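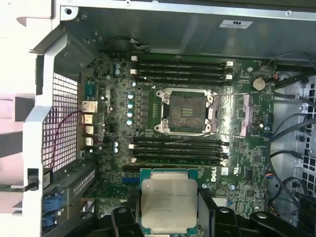
Processor in the gripper, socket open, all eight memory slots bare.

Trerker: questions we keep getting

Trerker is a robot arm that takes old workstations to bits and puts some of them back together. It lives on a bench at the Ong shared workshop, between the pillar drill and the sink. Davoud Arabzadeh did the mechanics and most of the swearing. I'm Savvas Liapis, and I did the code and this page. Last updated July 3, 2022.

Why build it?

Davoud bought a pallet of scrapped office machines in February and then noticed he would have to open them. Building a robot seemed quicker. We have both stopped saying this where other members can hear.

Why processors? Isn't that the hardest bit?

It's the bit we find most interesting, and the memory was dull after the first week. A stick of memory forgives you a millimetre. A socket full of tiny contacts forgives you nothing and doesn't mention it until you press the power button.

How does it know where the socket is?

There is a small camera at the wrist, looking down past the fingers. The software looks for the metal frame round the socket, works out how far it is turned, and lines up the chip to match. It is good at this when the frame is shiny and there is nothing across it. Stray wires confuse it. We have spent whole evenings on stray wires.

Does it open the load plate by itself?

No. A human does the lever. We tried teaching it and have 2 bent levers in a jar as a record of the course.

Won't it crush the chip?

The grip is held by its edges between two black fingers, and the motor current is capped in software. Davoud wanted a spring as well, in case the software was mine. There is now a spring.

What about static?

The arm, the chassis and the person are all tied to the same earth point. Please don't write in about carpet. The workshop floor is concrete.

Do you clean the machines first?

We blow out the worst of it outdoors. Sockets we leave well alone – no brushes, no cloths, no breathing on them to see what happens. If one looks dusty we use a hand blower and then argue over whether it has made any difference.

What did it cost?

£968, not counting the pallet, the jar of levers or the biscuits. The largest part was the second-hand arm. The cheapest part was the gripper, which is also the part we have rebuilt most often.

How reliable is it?

We've logged almost 2,000 attempts, the great majority with dead chips in a dead board. I'm not putting a percentage here, as Davoud and I disagree on what counts as a success. He thinks the chip should be the right way round.

How fast?

Slow. One placement takes 600 seconds with all the checks switched on. You could do it by hand while the kettle boils, and members do come over to say so.

Can I have the code?

Yes. It's in the Dosonia folder on the workshop server, which is named after an earlier project that didn't work either. The readme is out of date from the third line on. Ask for a login at the desk.

Can I bring my own computer for it to work on?

If you don't need it back in a hurry, yes. Tower or desktop cases only, lid off, memory out, and label your screws. Laptops are not welcome and neither are all-in-ones.

Is Tindosow the same thing?

Tindosow is the tray that slides the chassis under the arm. It has its own page, and its own faults. If the tray is stuck, don't pull it – turn the knob on the left until it clicks, then tell one of us.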